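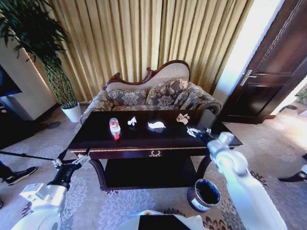 A plastic bottle, tissues and a crumpled wrapper on a living room coffee table

Stirkora announce second album and autumn dates

June 2021

Stirkora have confirmed that their second album, Karolari, will come out in September. The four-piece announced the record this morning along with a new single, Undby, and a short run of shows to go with it.

Undby is out now on the usual streaming services. It runs to just under five minutes and is built on a slow organ part, with the drums held back until the second verse. The band have been playing a version of it live for a couple of years, usually near the end of the set and usually a good deal faster. People who know it from those shows may take a moment to recognise it.

The album was recorded in two stretches. The first was at a rented farmhouse, where the band put down the drums, bass and most of the guitars in 22 days. The rest was done from their own homes over the winter, with files sent back and forth and a weekly call to agree on what to keep. In a statement, the band said the second half was "slower than any of us would have liked" but had left them with better songs.

"We had 28 songs when we started and no idea which of them belonged together," the statement read. "Some were finished, some were just a chorus and a bit of humming. Working at home meant we could leave one alone for a month and come back to it without anyone looking at the clock."

Ten of those songs made the final running order. The band say several of the others are complete and could turn up as B-sides, though there are no plans for a separate release at the moment.

Karolari is longer than their debut, which came in at barely half an hour, and it has a wider range of instruments on it. There is a string quartet on two tracks and a brass section on the closing one, all of it recorded remotely. The vocals are shared out more evenly as well. On the first album one voice took nearly every lead part, while this time three of the four members sing at least one song from start to finish. 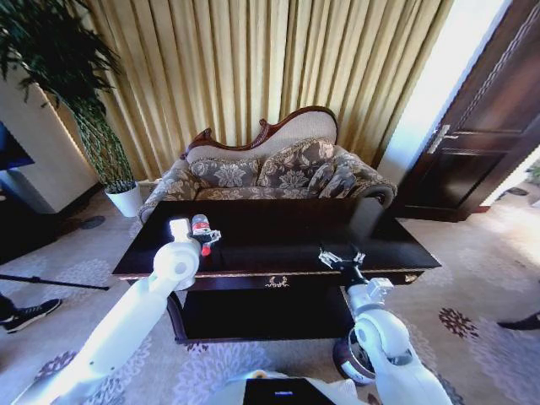
The title has already led to some guessing among fans. According to the band it is a made-up word that was written on a demo tape at an early rehearsal and never got replaced. Undby was also a working title. The song had two other names along the way, both of which were dropped shortly before mastering.

A video for the single is due later this month. The band have said only that it was shot in one day and that they are not in it.

The album will be sold as a download, on CD and on vinyl. A numbered edition of 953 copies on green vinyl can be ordered from the band's website from today, with a fold-out lyric sheet and a download code. The number is simply what the pressing plant could make from the remaining stock of that colour, the band say, and there will be no second pressing of it. The standard black version will be in shops on the same day as the CD.

The live dates begin the week after release with a night at Paredes, the former dance hall where Stirkora played their first headline show. Capacity there is still under review. The venue is working on the basis that it will be able to open fully by then, but it has a seated plan ready — around 50 tables, with two performances in one evening — in case it can't. Anyone who buys a ticket now will be given a place at one of the two performances if the plan has to be used, or a refund if neither time suits.

Further shows will be announced once contracts are signed. The band are hoping to add a matinee for under-18s in at least one city, something they tried on their last tour and said they wanted to repeat.

Tickets for the Paredes show go on sale at the end of the month, with a limit of four per person. Those held over from the cancelled spring date remain valid and do not need to be exchanged. Holders who can no longer attend have until the end of July to ask for their money back from the place they bought them.

Stirkora's first album has also been put back on sale on vinyl after being out of stock since last year. It has the original sleeve and no extra tracks.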